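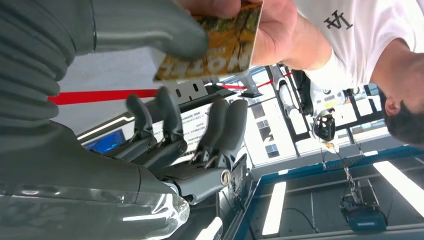 A person's hand grips a card just above the robot's fingers at the Nogueira demo floor. Photo by Aparecida Portela

Robot school is in session at Nogueira, and the homework is cards

I went over to the Nogueira demo floor this week expecting to watch a robot do something clever, and I spent most of the morning watching people teach one to pick up a card. Then put it back. Then pick it up again. I had a great time, so bear with me!

The project is called Kedari, and it's run by a small team at Cullix, the company that moved into the old furniture showroom on the second floor last year (some of you will remember the sofas). They want a robot that can work a counter: hand you a card or a small packet, take one back, find the right slot in a rack and fill it. To get there they need examples, and lots of them. Each example is one complete try, start to finish, recorded through the cameras and saved along with every joint position of the arm and hand.

When I showed up on Thursday, 11/06/2020 stood at the top of the day's log sheet, and under it was a running tally that had already reached 131. By the time I left it was at 227. The goal for this first round is 1,000, and Clem Kereama, who runs the sessions, thinks they'll get there before the end of November if the hand behaves itself.

"People ask me when the robot starts learning," Kereama told me. "I say later, at night, on a computer, when we've all gone home. Daytime is just us making the lessons."

I'd pictured the lessons as somebody typing in instructions, and I was way off. An operator guides the arm through the task, the system writes down what the cameras saw and what the arm did, and a learning program later goes through the whole pile looking for what the good tries have in common. The team was on two kinds of task the day I visited. One is the handover, where a person offers a card and the hand closes on it. The other is the rack, a tan cardboard thing shaped like a set of steps, with little compartments, and the job there is to get a packet in or out without dragging its neighbors along.

The rack is the hard one. A packet standing in a slot leans whichever way it likes, and the fingertip has to come in past the dividers to reach it. Kereama's crew turns the rack a little between tries and moves the packets to different compartments, so the program can't just memorize one spot on the desk.
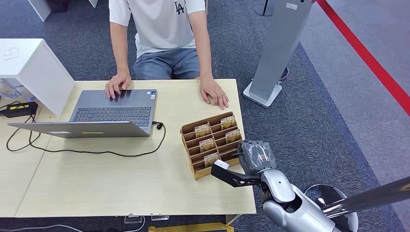
I asked if I could be useful and was handed a card, which I think was a kindness. My job was to offer it to the hand at a slightly different height every time. It's harder than it sounds! After a few rounds I had settled into one comfortable position and kept holding the card right there, and Kereama had to tell me to quit being so considerate. Customers aren't consistent, and the examples shouldn't be either. So I held it high, I held it low, I held it at a tilt. I got a nod for the tilt.

Portela, who took the photos for us and has more patience than I do, was more interested in what happens to the bad tries. There are plenty of them. A card slips, a packet tips over, somebody lets go too early. I figured those went straight into the trash, but most are kept and tagged with a short note on what went wrong. A few do get tossed, mainly the ones where a recording stopped partway through or the timing between the cameras drifted.

Every try gets looked at by a second person before it counts. That's the slow part, according to Kereama, and also the part they've been tempted to skip. They did skip it for a while back in the spring with an earlier batch, and the program picked up a habit of pausing in midair before every grab. The operator that week had been stopping to check the laptop at exactly that point. All of those recordings had to be redone.

There's some outside help on the way. Brosel, the software outfit across the river, is lending the team a sorting tool that flags tries that look too much alike, and that ought to save a few hours of squinting. Cullix will keep doing the final check by hand for now. I asked how many people it takes to run a session and was told 3 on a good day – one on the arm, one at the laptop, one to hold things out or reset the rack – though they swap around so nobody's shoulders give out.

As for when you or I might get handed something by the finished version, Kereama wouldn't give me a date, and I did try twice. The plan after the first 1,000 is to train on them, run the robot without an operator guiding it, and write down every place it gets stuck. Those trouble spots become the list for the next round of examples. Different card sizes are already on it. So are shiny wrappers, which can throw glare back at the cameras.

The floor will be open to visitors on two afternoons later in the month, and the team says they'd welcome some new hands for the handover task, the more different from each other the better. Kids are fine with a parent. You'll need to sign in at the front desk downstairs and stay behind the red rope until somebody waves you over. Wear short sleeves or be ready to roll them up, and if you're left-handed, please tell them when you get there – they're short on lefties.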